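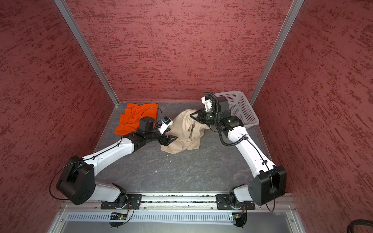 主题：回复：[机器人社] 叠衣服项目要不要报 Duvovmont 秋季赛

发给列表各位：

先把原信引在下面，我逐段回，没提到的就是没意见。

> 双臂台子这周总算能连续跑了。目前采了 721 条示教，Skasach 那边给的基线策略也接上了，
> 我觉得可以直接报 Duvovmont 的“衣物整理”组。

连续跑和能叠好是两回事。图里右边夹爪夹着米色那件的右上部，提起来一团，左边夹爪刚碰到布的左边缘，整件衣服还是皱成一堆。从这个状态到“叠好放进筐”，中间差着找领口、展平、对折好几步，哪一步我们单独测过？如果测过，请把记录贴出来，我在共享盘里没找到。

另外，721 条里有多少是从揉成一堆的状态开始采的？我上个月翻过一部分，看到的大多是事先摊平再开始。拿摊平的数据去应付比赛里随手一扔的衣服，我不太乐观。

> 成功率在 73% 左右，再调一调上 80% 应该没问题。

这个数怎么算的？我问过两次，一次说是 30 回里数的，一次说是“最近状态好的时候”。30 回里无论成几回都算不出 73.0%，最接近的是 22 回，四舍五入倒也说得过去，那就请写清楚是 22/30，还有失败的 8 回分别卡在哪里。“夹到了”和“叠完了”也要分开记，现在的表格里只有一栏“成功”。

> 颜色方面不用担心，米色和橙色都试过。

台面是灰的，三面围板是暗红的，橙色和米色放上去都不算难认。比赛现场用什么底色，规则里没写。我建议至少加一件灰的、一件深红的，再加一件带条纹的。还有后面右角那个白色网格筐，右臂一伸过去就挡掉一部分，请负责视觉的同学确认一下腕部相机能不能补上，别只看固定机位。

> 报名费可以从 Ornent 的赞助里出。

Ornent 那笔钱当初申请写的是教学器材，能不能付报名费，请先去问，问到书面答复再说。Jaber 课上还有 16 个新生等着用这个台子做期末作业，备赛期间机时怎么分，原信一个字没提。

我的意见：十月底之前按比赛规则完整跑 30 回，衣服由不参与调参的人扔，全程录像，中途不许重启。结果不管多少都发到列表里，大家看了再投票。现在就报，我投反对。

跑测试那天缺人的话我可以来扔衣服，下午四点以后都行。

—— 控制组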